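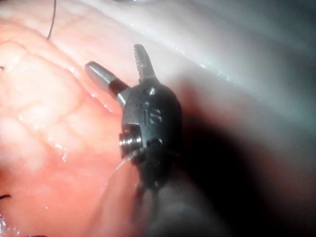

Tying interrupted sutures without making a mess

Interrupted stitches are slow and fussy, and they forgive you one at a time. If a single knot goes wrong, you cut it out and redo it. Try that with a running stitch and see how your afternoon goes.

1. Plan the spacing before the first bite. Keep the gaps even and your bites the same distance from the edge on both sides. Akinyi Rweyemamu, who taught me this, could spot a lopsided bite from the doorway and would mention it from there.

2. Go in at a right angle and follow the curve of the needle. Pushing it straight gets you a torn hole and a bent needle.

3. Pull through until you have a short tail. Everyone leaves too much. I have thrown away enough thread to rig a small boat.

4. Lay the first throw flat, snug it until the edges just meet, then stop. Blanched tissue means you kept going.

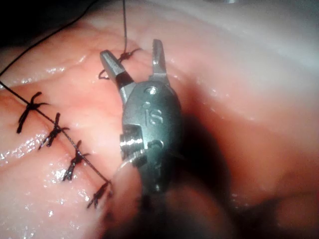 Black knots set along the strip, tails and all.

5. Reverse direction on the second throw. Two the same way make a granny knot, which will hold right up until you look away.

6. Add a third throw and trim. Cut too close and the knot may unravel, too long and the tails wander into the next stitch and get tied in with it. 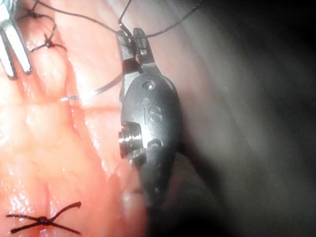 If a loop starts to twist, let go and lay it again. Tugging harder has never untwisted anything. Grip the thread near its end, too, as jaws chew it up and a chewed strand likes to snap on the last throw.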